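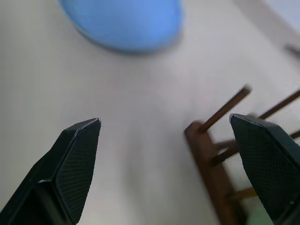
Progress report to the Yazıcı Fund
Project: Household chores by machine, second period
Prepared by the project lead, Celtton workshop, Fladville
October 5, 2025

Dear members of the fund,

In our application we asked a simple question: can a machine with two arms do the small jobs of a kitchen well enough that a normal family, or the back room of a café, would want to keep it? I will try to answer for the period since February, and I will try not to make the answer nicer than it is.

The main task of this period was the dish rack. We chose it because everybody knows it and because it is less easy than it looks. A plate lying flat on a table gives very little to hold. The fingers must come to the rim from the side, lift it, turn the plate until it stands, and then bring it between two rows of thin dowels without pushing the rack away. A person does this while talking about something else. Our machine needs almost 4 minutes for one plate when we let it work alone, and during this time it does nothing else.

We work with plastic plates in different colours, and with a wooden rack which has vertical dowels in a back row and a front row. The rack is light. This was my decision and I still think it is a good one, for the reason that racks in real homes are also light. But it gave us trouble. When a finger touches a dowel, the whole rack can turn a little, and then the position which the machine remembered is not correct any more. In the first weeks it continued to put the plate where the slot had been before. Now it looks again before the last movement. This takes more time, but the result is better.

We also leave other things on the table which do not belong to the task, such as a pair of pliers with orange handles. The machine should learn to leave them alone. In the test kitchen at Cesdale, which we visited in spring, the counter was never clear, and I do not believe any kitchen counter is. 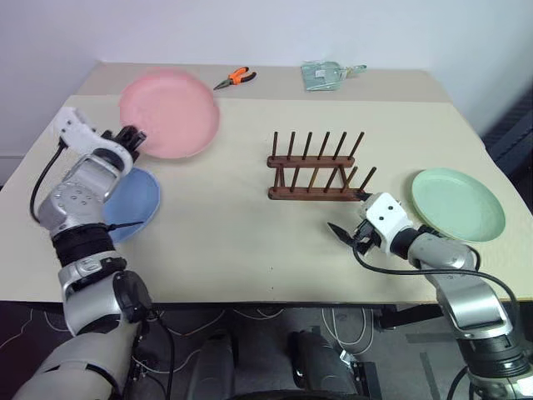

The figures of the period are as follows. We made 370 attempts with the rack under the control of an operator, and these are used for training. After this the machine made 40 attempts alone. I count an attempt as good only if the plate stands in a slot and the rack stays on the table. By this rule a little more than half of the attempts were good. The most common failure was at the lifting, when the rim slipped out of the fingers. The second was a plate that leaned over the dowels and did not go down between them.

What does this mean for the question of the fund? For a shop floor, where the same plate comes to the same place every time, I think a machine of this kind could be useful quite soon, although a simpler machine would probably do it cheaper. For the home my answer is "not yet". It is too slow, and a person must stay near it. Several visitors asked me if they could buy one, and I told them to keep their washing-up gloves.

On the budget: we are within the agreed amount. The finger pads cost more than planned, as they wear down, and we had to replace them 2 times. We saved a similar sum on transport, because the second visit to Cesdale was cancelled from their side. I ask your permission to move this money to the line for spare parts. The form is attached.

For the next period we plan to begin with heavier plates and to try the rack in different positions on the table. We would also like to test cups, but only after the lifting problem is smaller.

With kind regards,
Project lead, Celtton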